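To: skalum-collect list
Subject: Re: [skalum-collect] How are people getting enough soft stuff?

On an evening in April, a list member wrote:

> Hi all, we're two weeks into collecting demos at home with the
> hand-held gripper and we've hit a wall. Cups and boxes are fine,
> we've got heaps. Cloth is another story. We've done 30 takes of
> folding the same grey tea towel on a bare bench and the policy
> learned to fold that tea towel and nothing else. Do we need more
> takes, or more towels? And do you bin the ones where the grab
> slips? Our notes are a mess so any tips on logging would be
> welcome too.

More towels! Or better yet, stop using towels for a bit and go and strip the beds.

We went through the same thing with the Jeltum set last winter. Our first 154 takes were all done on a tidy table with one item at a time, and I was pretty pleased with myself until we ran the trained model on a real pile of laundry. It grabbed two things at once nearly every go (or just pinched at the air above the heap, poor thing). It had never seen one cloth sitting on top of another, so why would it know where one stopped and the next began?

So these days I work in whatever mess is going. Pillowcases, blankets, throws, the louder the pattern the better. I change the pile after every 4 takes, even if that only means giving it a shove and pulling something from the bottom up to the top. I also switch rooms and curtains open or closed, so the light isn't always the same colour. It's slower and my back hates it, but we're at 858 takes now and the newer model is much less fussy about what you put in front of it.

As for slips, keep them! Don't mix them in with the good ones, though. We tag ours "slip" or "double" (for when you pick up a second layer by accident) and leave them out of the main training run. The folks on the Hsueh side use theirs to train a little checker that guesses whether a grab is going to hold, and I'd love to try that once I get a free weekend, ha.

Couple of things about the grab itself. Go for an edge or a hem when you can, and come in at the speed you'd want the robot to use. I was rushing at first and half my frames were smeared. A bit of blur on the background is okay, but you want the jaws and the bit of cloth between them to be readable.

I've put in a frame from my own collecting so you can see how busy I let it get:

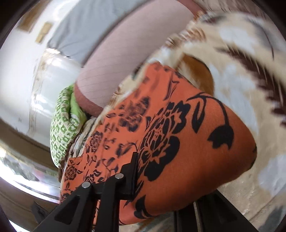

Jaws on the lower edge of the orange floral, with pink pinstripe and green-and-white right behind it.

For logging, I use a plain spreadsheet with one row per take: room, top item, what it's lying on, where I grabbed, tag. I fill it in straight after each take or I forget. There's a Graltden script that matches the rows to the recordings by start time, and I can send it to you off list if you like. It falls over if your clocks don't agree, so check that first (ask me how I lost a whole afternoon).

Did you end up keeping the foam pads on your jaws, by the way? I took mine off and can't decide if I miss them.

Cheers,
the Skalum cloth person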